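**Greasing a baking tin for a 1000 g loaf**

**kanokwan_s** · 20:14

My sandwich loaf sticks every time now. It's a plain metal tin, eight years old, scratched on the base. Butter used to be enough. Dough is 60% hydration, 931 g flour split over two tins. Should I buy a Greller or carry on with this one?

**oldoak**

Carry on. Butter has water and milk solids in it, and those are what catch. Use lard or plain vegetable oil, thin coat, into the corners with a brush.

**Rakemano**

Disagree about oil. It runs down sloping sides and pools at the bottom, then goes tacky after a few bakes and you have to scrub it off. Baking paper, two strips crossed, and lift the loaf out by the ends.

**oldoak**

Paper leaves creases in the crust. I've used lard for years and never had gummy tins.

**kanokwan_s**

I don't mind creases. How long do you leave it before turning it out? I've been waiting 20 minutes.

**Rakemano**

Too long. The sides steam and go soft. Five minutes, then out on a rack.

**oldoak**

We agree on that one. And don't put the tin in the dishwasher.

**ekkachai**

Scratches on their own don't matter much if the metal is sound. Rust does. If there's rust under the rim I'd replace it. My Karero has worn well, though it was dear. 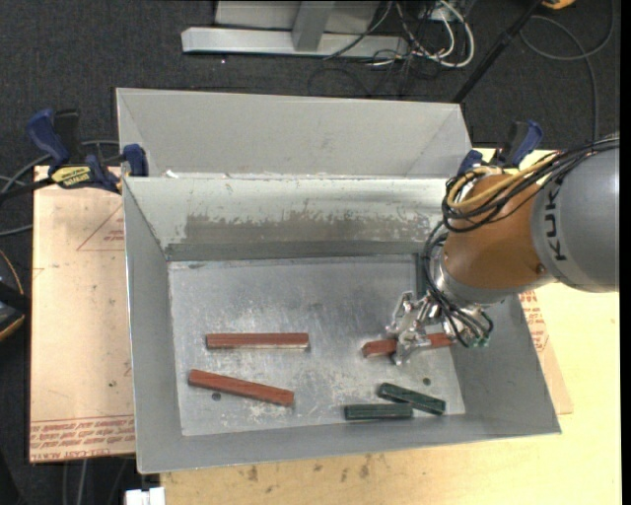
## Update from kanokwan_s

Tried lard in one tin and paper in the other. Both loaves came out whole. The lard one had the better crust, so I'm keeping the old tins for now.

**Rakemano**

Fair enough. I'm still using paper.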